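Visita de portas abertas em Plinska: a sala das embalagens

Cheguei à Wonddale às 9 horas, depois de 300 metros a pé desde a paragem do autocarro. A entrada custa 2 euros e inclui um café, que é bastante forte. O grupo antes do meu ficou mais tempo na loja, por isso esperámos um pouco no corredor.

A parte que mais me interessou foi a das massas. Eu compro esparguete todas as semanas e nunca tinha olhado com atenção para o pacote. Ali há pacotes amarelos e vermelhos, com janela transparente para se ver a massa. Nos amarelos lê-se PASTATIME em letras brancas, na vertical, e o fecho de cima é em ziguezague. Gostei mais do amarelo, confesso.

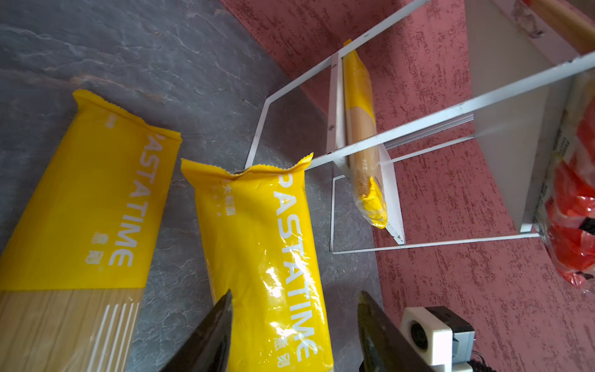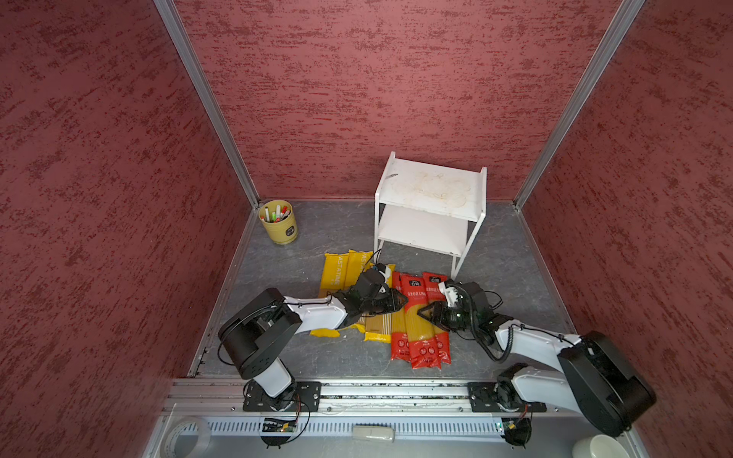

O armazém Sosevcombe

Do outro lado do pátio fica o armazém, que tem 700 lugares para paletes. Faz frio lá dentro, mesmo em junho, e aconselho levar um casaco. Explicaram-nos como se escolhe o cartão das caixas, mas falaram depressa e eu perdi uma parte.

A loja

Vende-se massa, farinha e o molho Teshome, a 169 cêntimos o frasco. Trouxe dois. Não aceitam cartão, é preciso levar moedas.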